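Homden Auto thread. We get the same questions about lease returns every week, so I'm putting the answers in one place. 17/11/2021

1/ If your lease ends between now and June, you should already have a letter from us. It has your end date, your mileage limit and a phone number. If you moved and didn't update your address, call the front desk.

2/ You can book the inspection up to 900 miles before you hit your limit or any time in the last 4 months, whichever comes first. It takes less than an hour. You don't have to stay with the car.

3/ Small door dings are fine. Scratches shorter than a credit card are fine. Cracked glass, bald tires and cigarette burns get charged.

4/ Tires: we need four that match in size and have legal tread. They don't have to be the brand the car came with. Please don't put on a used set from four different cars. We check.

5/ Bring both keys. A replacement for the Vellus sedan is expensive and the part is slow to arrive right now. Check coat pockets and kitchen drawers first.

6/ Buying the car out instead? The price is in your contract and it doesn't move. Used prices are up, so a lot of people are coming out ahead by roughly $2000. Tax and title are extra. Ask for the payoff in writing.

7/ Clean out the trunk, the glove box and under the seats. Take your toll tag off the windshield and delete your phone from the screen. 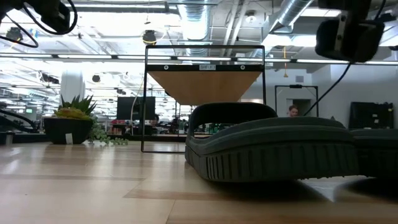

Dark gray soles on the table, shelf behind.

8/ The Gimau branch takes returns too, but only by appointment. The Ó Dubhghaill Road lot is sales only, so please don't leave a car there overnight.

9/ Disposition fee is waived if you lease or buy another car from us within 30 days. It has to be in the same name as the old lease.

10/ Replies are open. Don't post your account number here, send it by message.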